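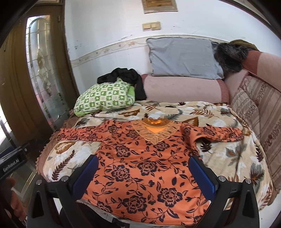

Brophy would like you to stop asking about the boilers

Tadhg Ó Néill keeps the annual report of Brophy Heat on a shelf behind his desk, spine inward. "I wrote half of it," he says. "I don't need it looking at me."

He has run the company for long enough to be blamed for all of it. Brophy sells hot water, through buried pipes, to 193 buildings on the east side of Meltevley, a town that by his own account has warmed to the arrangement slowly. The company owns two boiler houses, one of them older than the highway. It also owns a waiting list, and the waiting list is what I came to talk about.

Eighteen buildings are on it. Most have been there since May, when the company announced it would take no new customers until it had finished replacing the trunk line under Astov Street. Landlords were unhappy. One of them wrote to the local paper comparing Brophy to a restaurant that turns away diners in order to admire its kitchen.

"I liked that one," Ó Néill says. "I'd have gone with plumbing, but I liked it."

His case for the delay is simple enough, and he makes it with the patience of someone who has made it at a lot of breakfasts. The old line loses heat. Every building hooked up to it would pay, one way or another, for warming the underside of a street. Fix the pipe first, he says, and the existing boilers can carry the new customers without a third plant.

"Everybody wants me to build a third plant. The board wanted it and the bank really wanted it. Bankers love a chimney, you can drive them past it. You can't drive anybody past a pipe with better insulation. I've tried. We stood on the sidewalk."

The line being replaced is 500 yards long, a number Ó Néill admits sounds unimpressive. The contractor, Gindix, has been at it all summer and has closed the street more often than the parade does. I asked when it would be finished.

"Before the cold," he said.

I asked which cold.

"The next one." He thought about it. "I'd prefer you wrote that down with some confidence in your handwriting."

He is not a natural salesman, and seems to know it. He came up through the metering side of the business, where the main skill, he says, is being let into basements. He still reads the complaint letters himself on Friday afternoons, with the door closed. The commonest complaint is that bills are too high. The second is that the radiators are too hot, often from the same address.

"We do write back and mention that the two might be related," he says. "We're polite about it."

Rates are a sore point. Brophy held its prices last winter and will not promise to do so again. Ó Néill says the new pipe should pay for itself in fuel, but he declined to name a year, and when I offered him a couple he looked at them the way you look at free samples. What he would say is that customers won't see a separate line on the bill for Astov Street. "If I put it on the bill, I have to explain it on the phone."

There has been talk of a sale. A larger utility upstate is supposed to have shown interest, and two people on the board are supposed to have shown interest in the interest. Ó Néill would not discuss it, then discussed it a little. "Somebody came and looked at the boilers. They were very respectful. You'd have thought they were visiting an aunt."

Would he stay on under a new owner?

"Would they want the report turned around?" he said, and glanced at the shelf.

On the way out he showed me the control room, where a single operator was watching a wall of numbers and eating a sandwich. Supply temperature was steady, return temperature was steady – Ó Néill read both of them twice anyway, and asked what was in the sandwich. It was egg.

The company's next public meeting is on Monday, September 28, 2026, in the library basement. The library is a customer, so the room will be warm. Landlords on the waiting list have been invited, and Ó Néill says he is bringing a length of the old pipe to pass around.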